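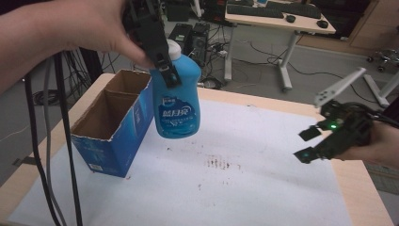 I've been meaning to write up the first stretch of our Cornenar project for ages, and every time I sit down to do it somebody sends me a message about cables and the evening is gone. So, Sunday it is, with tea. For anyone new here (hi, Aunt Carol's book group!), I'm in my second year with Skondeck, the student robotics club at Vivley, and our project this fall is teaching a pair of arms to pack ordinary household things into boxes. Before the arms get to do anything, people have to do the job by hand, over and over, with the same kind of grippers. Our hard case is the light-blue detergent bottle. We hold it by the neck, right under the white cap, with one gripper while the other one waits for its turn, and the box with the divider stands open on the paper next to it. It sounds like the easiest job in the world. My left forearm would like a word with you about that.

The neck hold was Ginette Marchand's idea. Ginette is our faculty advisor, and she has a way of letting you struggle for a good long while before she wanders over and asks what you'd do at the grocery store. Well, at the grocery store I'd pick a bottle up by the neck! We had spent two whole meetings trying to squeeze it around the belly, where it's round and smooth and wants to turn in the jaws, and I have pages of notes on finger pressure that I suppose I'll keep for sentimental reasons.

What I like about doing it by hand is how much you learn about your own hands. I never knew how much I use my wrist. With my fingers I'd just roll a thing until it sits right, without thinking, but with two stiff jaws you have to plan the turn before you grab. If you come in at a bad angle, you're stuck with it all the way to the box, or you have to put the thing down and start over. We keep the bad tries in a separate folder, because Ginette thinks we'll want them later, and I've come around to her view.

Our goal before the fall showcase is 790 good runs, shared between 5 of us, and as of last night we have 73. Yes, I know. But the first 40 took us most of September and the rest came in a couple of weeks, so I'm choosing to be cheerful. A session goes best with two people, one on the grippers and one calling out the start and stop and writing down anything odd. Music helps. Talking doesn't, at least not for me – I lose my place and reach for the box too early.

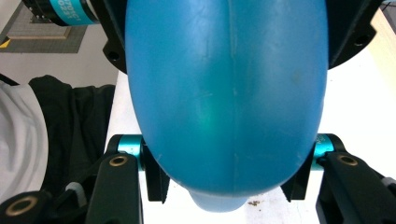

Jaws closed near the narrow end, with the seam running straight down the middle.

That seam has turned out to be my best friend, by the way. On a smooth blue shape it's hard to tell whether you're holding it straight, and the line gives your eye something to go by. I try to get it centered between the two teal pins before I lift. Devoted readers will remember my trouble with hanging pictures level, so you can imagine how pleased I am to have a line to follow.

We also had a long, good-natured argument about whether to tidy the table. One side wanted a fresh sheet of paper for every session, and the other side (me) said that a real table has stains on it and the arms had better get used to that. We settled on changing the paper when it tears. I'm counting it as a win, though I did have to promise to wipe down the grippers, and I've been pretty good about it.

Next up is the Alipour workshop later in October, where teams from the other schools bring whatever they've got and everyone eats too much pizza. We'll be showing the neck hold and, if the software people get their sleep, a first try with the arms themselves. I've asked for the early slot so I can enjoy the rest of the day. If you're near Vivley and want a turn with the grippers, come by the club room on a Tuesday after six. Wear sleeves you can push up, and bring a snack to share – the pretzels went fast last time.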